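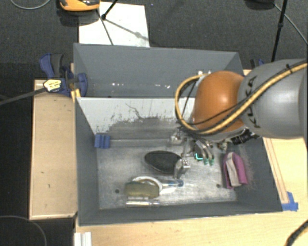
The wall at Flelstead Primary

Children's art usually comes down at the end of term. At Flelstead, a school of 119 pupils, the corridor outside the hall has had work on it without a break since September, and the people who hang it are all under twelve.

Mwanahawa Rashidi took over art teaching at the school three years ago. She has one afternoon with each class and a store cupboard she shares with PE. When she arrived, pictures were picked by staff and put up behind plastic. Now each class chooses its own, writes the labels and decides the order.

"The first time, they put up every single thing," she says. "You couldn't see the wall. Then a girl in Year 4 said it looked like a jumble sale and took half of it down again, including her own."

The current show is called Weather We Have Had. It opened to parents on November 28, 2024, after the last lesson, with squash and biscuits in the hall. The rule was that the weather had to be real and the artist had to have been out in it.

There are a lot of puddles. Year 2 did theirs in wax crayon with a thin wash of blue over the top, and the wax pushes the paint away so the raindrops stay white. Year 5 worked in charcoal, on a windy morning, out on the field with the paper clipped to boards. Several of those drawings have grass stuck to them and the class voted to leave it on.

The biggest piece is a fog. It is made of tracing paper in layers, with cut-out houses between them, and was put together by a group of six from Year 6. The houses at the back can only just be made out. Mercy Khaemba, whose son worked on it, had heard nothing about it at home except that it had fallen down twice.

Not all of it goes smoothly. Glue is a problem in the cold end of the corridor, and the labels by the fire door curl. One boy asked for his painting back on the second day, then brought it in again the day after with a lightning bolt added. The label still calls it Drizzle.

Money is tight too. The art budget for the year is £400, and £300 of it had gone by half term, most of it on paper. Halima Mohamedi, the head, found a little more by ordering fewer exercise books. Offcuts of mount board come from Larance, a framing shop in the town, which used to throw them away.

Nassoro Mbwambo has run Larance for 27 years. He came in one morning to show Year 6 how to cut a window mount, using a card knife himself while they did the measuring.

"They measured better than some of my customers," he says. "But they all wanted the picture dead in the middle. I showed them how a bit more at the bottom stops it looking as if it's slipping. One of them said that was cheating."

Mohamedi was unsure at first about handing the corridor over. She thought the quieter children would lose out in a vote. What Rashidi did was ask each class to pick in small groups, with every group given one stretch of wall, so that nobody's work had to win over a whole room. It takes longer. It also means that some odd things go up, such as a plain grey sheet titled Sunday, which visitors ask about more than anything else.

Mwende Muli, who teaches Year 3, has started using the labels in her writing lessons. Pupils have to say what they used and why, in two sentences. "I used salt because frost is bumpy" is one. "I used my finger because the brushes had gone" is another.

The next show goes up after the holidays. Year 1 will choose the subject, and the two ideas still in the running are shoes and volcanoes.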